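Looking after cricket kit at home: tips for bats, pads, gloves and whites

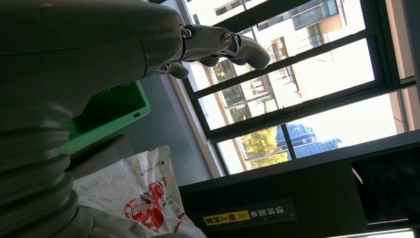
Most club kit is worn out by the way it is stored, long before it is worn out by play. A bat left in a car boot in July will dry and crack. Gloves zipped into a bag on Saturday evening will be stiff and sour by Tuesday nets. The jobs below need a kitchen table, some old newspaper and an hour or so.

Oiling a new bat

Use raw linseed oil, not boiled. Boiled linseed has driers in it and leaves a skin on the wood. Check whether the bat has a clear protective sheet on the face first. If it has, oil only the back and the edges that are left bare, and very lightly.

Pour a teaspoonful onto a soft cloth and wipe it over the face, edges and toe. Keep it off the splice, the handle and the stickers. Leave the bat lying flat, face up, overnight. Wipe off anything still sitting on the surface in the morning, wait a day and do it again. Two thin coats are enough for most bats, three if the wood looks very pale and thirsty. Do not stand a freshly oiled bat on its toe, as the oil runs down and the toe goes soft.

Oily cloths can heat up and catch fire if they are screwed up in a bin. Spread them flat outside until they are dry and stiff, then throw them away.

Knocking in

Even a bat sold as ready to play needs some of this. Use a wooden mallet or an old ball in a sock. Start gently in the middle of the face and work outwards, hitting a little harder as you go. For the edges, strike at an angle so that they round over. Never hit them square on, and leave the back of the bat and the bottom of the toe alone.

Split the work into sessions of ten or fifteen minutes. Neighbours mind it less before tea than after. When the mallet stops leaving dents, take the bat to the nets with an old, soft ball. If seam marks show up deep in the face, go back to the mallet for another couple of sessions.

Small cracks and edge damage

Fine surface cracks on the face are normal and can be left. If a sliver has lifted, work a little wood glue under it with a cocktail stick, press it down, wipe off the extra and bind it with masking tape until the next day. Rub down with fine sandpaper, then put on fibre tape. Stretch the tape slightly as you wrap and finish on the back of the bat. I use the Stivlow tape because it tears by hand, but any decent fibre tape will do.

A crack that runs up into the splice is a job for a repairer.

Changing a grip

Cut the old grip off with scissors, going away from your hand. Peel off any old tape and clean the handle with a dry cloth. If the twine has come loose, glue it down now.

A rubber cone makes the job easy. Dust the cone and the inside of the new grip with talcum powder, roll the grip up onto the cone, put the cone over the top of the handle and roll the grip down. Without a cone, a carrier bag over the handle helps the rubber slide. Roll out any wrinkles with your palm and put a strip of tape round the bottom. Trim the top level with the end of the handle.

Gloves and pads

Take everything out of the bag the same evening. Open the gloves as wide as they will go and stand them somewhere airy, away from radiators and direct sun. Heat turns leather palms to cardboard. Screwed-up newspaper in the palm helps if they are soaked – change it after a couple of hours.

Batting gloves should not go in the washing machine. Wipe the palms with a damp cloth and a spot of mild soap, and sprinkle bicarbonate of soda inside overnight if they smell. Tap it out well before you play. Two pairs used in turn last longer than the same two worn one after the other.

Pads can be cleaned with warm soapy water and a soft brush. Red ball marks come off with a little white vinegar or a paste of bicarbonate. Brush the hook-and-loop straps with an old toothbrush to get the grass out and they will grip like new.

Whites

Grass stains first: dab with white vinegar or a biological detergent, leave for half an hour, then wash at the temperature on the label. Ball marks on trousers are a mixture of dye and grease, so rub in washing-up liquid before anything else. Never tumble dry until the mark has gone, as heat sets it. Chlorine bleach turns polyester yellow, so keep it away from modern whites.

Spikes and studs

Knock off the mud when it is dry. Unscrew the spikes once a month, put a smear of petroleum jelly on the threads and screw them back in. Spikes left in from April to the end of the season tend to stay there for good.

Putting it all away

By November everything should be clean and dry. Wipe the bat down, give it one very light coat of oil if the face is bare, and keep it indoors in a room without much heating. Under a spare bed is fine. Garages and lofts are too damp or too dry. Leave the bag unzipped, and put the helmet on a shelf where nothing will press on the grille. Check its screws while you are there – a small screwdriver kept in the side pocket of the bag saves hunting for one in spring.

Last updated June 1, 2023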